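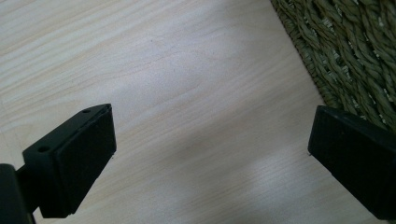
Figure 7.1 Pale wood.

Chapter 7
Wood Underfoot and Under Everything Else

After reading this chapter you should be able to:
Explain why wood moves after it has been cut, dried, planed, sold and nailed down
Tell a surface finish from a penetrating one
Read a moisture meter and distrust it to the proper degree
Estimate the cost of a repair before the owner estimates it for you

Key terms: equilibrium moisture content, cupping, crowning, film finish, penetrating oil, raised grain

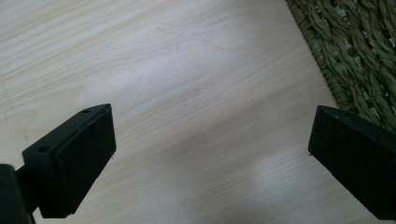 WAI-KIT CHIU

In January the owner of a small house in Cirville wrote to the firm that had laid her floor. Her letter ran to four pages. The boards, she said, had been perfect in the fall and had now pulled apart, and she could lose a dime between any two of them. She had in fact lost several. She wanted to know what had been done wrong and by whom.

The firm, Willham, sent a man with a meter and a humidity gauge. He found the boards sound, the nails where they should be, and the heat turned up to a level normally used for raising orchids. The air in the front room was as dry as toast. He suggested a humidifier. She suggested a lawyer. By summer the gaps had closed by themselves, and both sides claimed the credit.

Most of what you need to know about wood is in that story, and most of the complaints you will handle are versions of it. Wood takes in water from damp air and gives it up to dry air. It swells and shrinks as it does so, a good deal across the grain and very little along it. A board has no idea that it has become a floor. It goes on behaving like a piece of a tree, and it will do this for as long as you own it, through every change of season and every change of owner.

The finish slows this down. It does not stop it, whatever the label on the can may hint. A film finish, such as varnish, sits on top and forms a skin. A penetrating oil soaks in and leaves the surface looking much as it did, only more expensive. Section 7.3 compares the two. Readers who already have a favorite are asked to read it anyway.

Pale woods need a word of their own. They are popular at present, they make a small room look larger, and they show every drop of coffee served since the day they were laid. Many finishes also turn yellow with age. Customers who chose a floor for its coolness tend to notice when it goes the color of butter, and they notice all at once, usually on moving a rug.

Before You Begin

Chaminda Kumarasinghe taught this material for years from a single plank, which he weighed at the start of each term and again at the end. Try it yourself. Cut an offcut 100 millimeters wide, weigh it, measure its width in three places, and leave it in the bathroom. Write the figures on the wood in pencil, as paper has a way of leaving the building. You will need them for Exercise 7.2.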